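Kitchen Countertop Questions, Answered Without the Showroom Voice

Hodlow Home Notes
Last checked 14 Sep 2021 by Despina Stojanović

We get a lot of mail about countertops, mostly from people who have just come home from a showroom and feel uneasy. Good. Stay uneasy until the deposit question below has been settled. We don't sell stone or any other surface, and we don't take money from the people who do.

Is quartz really maintenance free?

No. It doesn't need sealing, which is a fair point in its favor. It still stains if you leave turmeric or hair dye on it long enough, and it still scorches. The resin that holds it together does not like a pan straight off the burner, and most warranties we have read exclude heat damage in a paragraph near the end. Ask to see that paragraph before you pay.

The salesman put a hot pan on the sample. Doesn't that prove something?

It proves the sample survived that pan for as long as he left it there. We have watched this trick done with a pan that had been sitting off the heat through the whole sales talk. If he is so sure, ask him to write "heat damage covered" on the order and sign it. We have never had a reader report that anyone did.

How often does granite need sealing?

Depends on the granite. Some dense, dark stones barely take a sealer at all, and wiping one on just leaves a haze. Paler ones can drink it up. Put a spoonful of water on the counter and leave it for a while. If the stone darkens, seal it. If it doesn't, keep your money. Yearly sealing plans are sold to owners of both kinds, and we think that tells you who the plan is for.

Is "lifetime warranty" worth anything?

Sometimes. Find out whose lifetime. Mateja Kos wrote to us after her installer closed and the slab maker told her that the seam was the installer's work, so not their problem. The paper she had been given said "lifetime" 4 times and "seam" not once. Get the material and the labor covered in writing, each by a named company, and ask what happens when you sell the house.

I was quoted $3110 by one shop and $560 more by another for the same stone. Why?

Maybe for good reasons. The higher price may include tear-out, the sink cutout, a better edge, or plumbing hookup. It may also include nothing. Ask both shops to break the quote into lines and then compare the lines. Renato Sison, who reads these quotes for us, says the cheap one is often missing the cutout - it comes back later as an extra, on the day the old counter is already out in the yard.

Should I pay a deposit before the template is made?

A small one, if you must. The final price depends on the measurements, so any shop asking for the full amount before measuring is asking you to trust a guess. Half is common. We would rather see less.

Can I trust the picture the shop's planning software makes?

For layout, mostly. For color, no. Rendered surfaces come out cleaner and more even than the real thing, and the lighting was picked by whoever built the software. Shades of gray are where people get caught, as a pale matte gray on screen can arrive looking blue, green or plain white in your own kitchen. Go and see the actual slab, and bring a cabinet door with you.
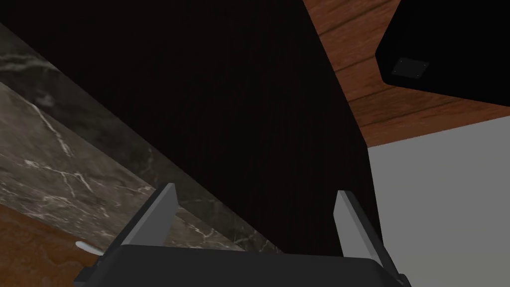

Is laminate really that bad?

It was, and people have long memories. The newer kinds look decent and cost a fraction of stone. The weak spots haven't changed: water gets in at the seams and around the sink, the board underneath swells, and that can't be undone. If your sink area is always wet, think hard. For a rental or a laundry room, we would buy it without a second thought.

What about butcher block? Everyone says you can just sand it.

You can. Will you? Azra Ristić has had hers for years and oils it on schedule, and it looks lovely. Most of the letters we get about wood counters come from people who did it 2 times and then stopped. Black marks around the faucet are the usual result. Put wood on the island and something duller by the sink.

Are the "Ullo" and "Gridel" lines different products?

As far as we can tell they are the same slab with different names, sold through different dealers. We asked both and got answers that did not answer. Compare the thickness and the warranty text, and buy whichever is cheaper.

Do new countertops pay for themselves when I sell?

Be careful with anyone who gives you a percentage. Godfrey Langat went looking for the source behind one that our readers keep quoting and found it in a brochure, which credited another brochure. Buy the counter if you want the counter.

Can I send you my quote?

Yes, with your name and address blacked out. We read everything from October through the winter and answer what we can. Please don't send samples.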